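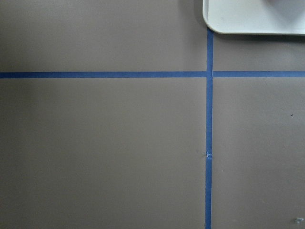

Elspeth Cruickshank

Fikstead, May 19, 2021

## Prustar completes aeration upgrade at Fikstead wastewater treatment works

Prustar has completed the replacement of the aeration system at the Fikstead wastewater treatment works. The contract covered the removal of the old ceramic dome diffusers from all four activated sludge lanes, the installation of 3,715 membrane disc diffusers, and a new air control system linked to ammonia probes in the lanes.

The works receives domestic sewage and a smaller share of trade effluent, mainly from food processing. Screened and settled sewage passes to the activated sludge lanes, where air is blown through diffusers fixed to the lane floor. The air keeps the sludge in suspension and supplies the oxygen that bacteria need to break down organic matter and ammonia. Aeration is the largest single use of electricity on the site.

### Scope of works

The ceramic domes had become partly blocked with scale and biological growth. Blower discharge pressure had risen as a result, and the standby blower was being run through the summer to hold the dissolved oxygen set point. Acid cleaning was carried out twice but did not return the domes to their original head loss.

Each lane was isolated, drained and cleaned in turn. The old domes and their pipework were taken out, the floor was surveyed for level, and new grids were fixed on adjustable supports. Diffuser density is highest in the first pass of each lane, where oxygen demand is greatest, and is reduced in the second and third passes. The grids were then flooded to just above the membranes and checked for leaks and uneven bubbling before the lane was refilled.

The works remained in operation throughout, with three lanes carrying the full flow. The last lane was out of service for 56 days, including grit removal and concrete repairs to the outlet weir. Final effluent stayed within the permit for ammonia, suspended solids and biochemical oxygen demand during this period.

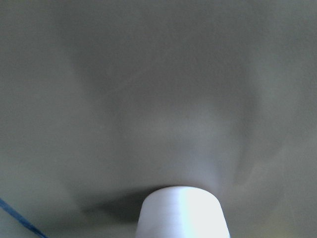
**Will the upgrade increase the amount of sewage the works can treat?**

The permitted flow is unchanged. The upgrade restores the oxygen transfer for which the lanes were designed and allows it to be delivered with less air.

### Control system

The previous system held dissolved oxygen at a fixed value in each lane. The new system uses a cascade arrangement. An ammonia probe near the end of each lane sets the dissolved oxygen target for the upstream passes, and the target moves between an upper and a lower limit. Air valves on each pass are positioned to meet the target, and header pressure is adjusted so that at least one valve is always close to fully open. This avoids throttling losses when load is low, mainly at night.

If an ammonia probe fails or its signal drifts outside the expected band, the lane reverts to a fixed dissolved oxygen set point and an alarm is raised. Probes are cleaned by compressed air at set intervals and checked against laboratory samples every week.

The control philosophy was written by Grasso, which also supplied the valve actuators and carried out the factory tests. The existing blowers have been kept. New variable speed drives were fitted to two of them, and the third remains on fixed speed as standby.

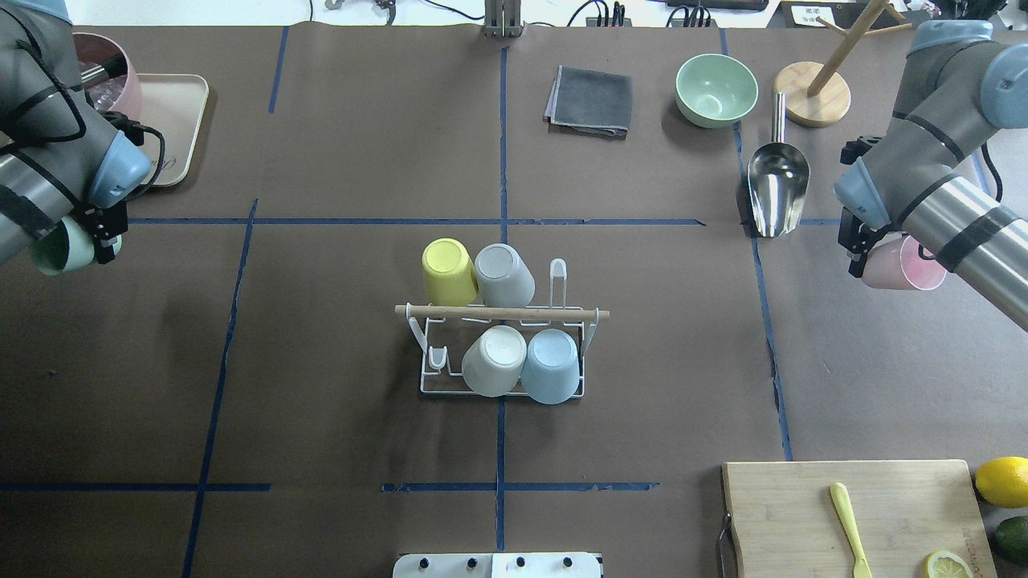 *Cups in and around a white wire dish rack, with blue tape on the tabletop.*

### Performance

Blower electricity use during the acceptance test was 31 per cent lower than in the reference period, after correction for load and sewage temperature. On a full-year basis the saving is calculated at 944 MWh. Off-gas testing in the first and third lanes gave oxygen transfer values above the guaranteed figure at all three airflow rates tested.

The calculation takes no account of membrane ageing. Head loss will be logged at a fixed airflow each month, and the membranes will be flexed by short increases in air rate - a routine which the control system can run without operator input. 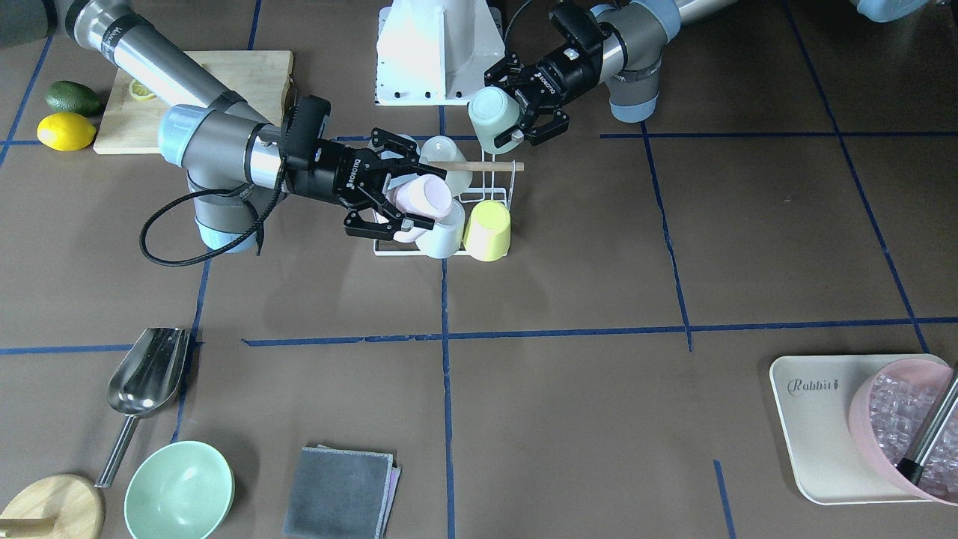 Sveva Lo Presti said that the test results were sound but that the first winter would be the harder check, as nitrification slows in cold sewage and the lanes will need more air for the same ammonia result. She added that the ammonia limits in the control system should be reviewed again once those data were available, and that she would prefer the lower oxygen limit to be left where it is until then.

### Next stage

Prustar will remain on site until the end of July to complete operator training and hand over the maintenance manuals. The same diffuser type has been specified for the smaller works at Zuvetmont, where two lanes are to be refitted. Design of the Zuvetmont grids is complete and the floor survey will begin when the first lane has been drained.

Technical enquiries should be addressed to Elspeth Cruickshank at the Prustar office, Fikstead.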